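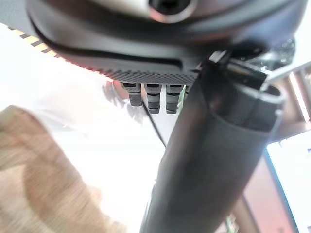

May, the afternoon it let go

The left hand opened again, and this time I was standing close enough to hear it. No bang, no grinding. A small click, and then the fingers were apart and the palm was up, and the arm just stayed out there in the air like it was waiting for change.

Macario says it's the cable. Macario has said it's the cable since the first time it happened, before he'd looked at any cable. He may be right. I'd still like one person in this place to say "I don't know yet" and mean it for a full hour.

What I saw, written down while I still have it straight. The sequence was the plain one, close the left hand, hold for 30 seconds, lift a little, open on command. It closed. It held. Partway through the hold it opened by itself, and there was no open command in the log. I read the log twice and then had Reshma read it without telling her what I was looking for. She didn't find one either. The screen went on saying HOLDING the whole time, green as anything, with the fingers spread. That bothers me more than the hand does. A hand that drops something is a bad hand. A screen that tells you it's still holding is how a person gets hurt.

Called Renley. Spoke to the same man as before, very pleasant, who told me a release like that is the safe state. I asked him safe for whom. If the thing is holding two ounces of foam, fine, let go of it. If it's holding something heavy over somebody's foot I'd rather it didn't. He said the hand isn't rated for that. Well, no. But the sales sheet from Watstead says "everyday handling," and I've handled plenty of everyday things I wouldn't want on my foot.

He wants us to update the software. They always want us to update the software. We did that in April and the count went up after, which he called a coincidence. We're at 33 now. I keep the tally in the back of this book because the official fault list only counts the ones the machine reports, and by that list we've had 2. So either I've imagined the rest, along with Reshma and Isauro, or the machine doesn't notice its own hand is open.

Isauro is the one who asked the good question, and he's been here the shortest. He wanted to know if it ever happens with the wrist turned down. I went back through the tally and I'd only written down the wrist position for some of them. My own fault. Of those, all were palm up or nearly. Which could be the cable getting pulled when the forearm rolls, and then Macario gets his cable, or it could be that palm up is just how we run the test most of the time. I said so and got a look from Macario.

Stopped after the second release and left the arm where it was so there'd be something to compare against next time. 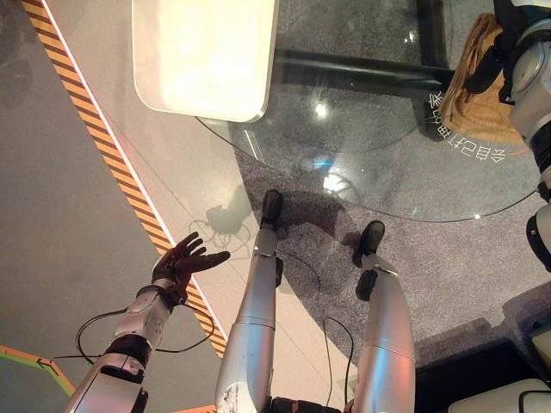
Left hand open, palm up, after the second release. Note the loop of cable at the wrist.

I'll give him the loop. It does swing out wide from the arm, wider than I'd want. But a loop of cable is a loop of cable. I can think of a reason it matters and a reason it doesn't, and a picture of it won't tell me which.

Maricruz came by near four wanting to know if we'd be ready for the Contreras visit. I told her the legs are fine and the right hand is fine and I would not let a visitor put anything in the left one or stand under it. She asked if we could simply not use the left. We could. Then they go home thinking it works, and in a few months some poor soul at Contreras is standing there reading HOLDING off a screen. She didn't like that much, but she wrote it down, so I'll count it as a win. She says Defne has the final word. Defne is at Cosetti until tomorrow and isn't picking up.

Tagged the left arm out before I left. Paper tag, my initials, the time, 5:40. I also pulled the hand's line out of the demo routine so it can't be started by accident, and told Reshma where I'd put the old copy. Somebody will grumble.

Tomorrow: same test, wrist down, as many runs as we can stand. Then palm up with the cable tied close. Change one thing at a time, please, Macario. And I want a camera on the fingers with the screen in the same shot, so the next time Renley tells me it was holding I can send him the clip.

Knee bad again from standing on that floor. Leftover soup, early bed.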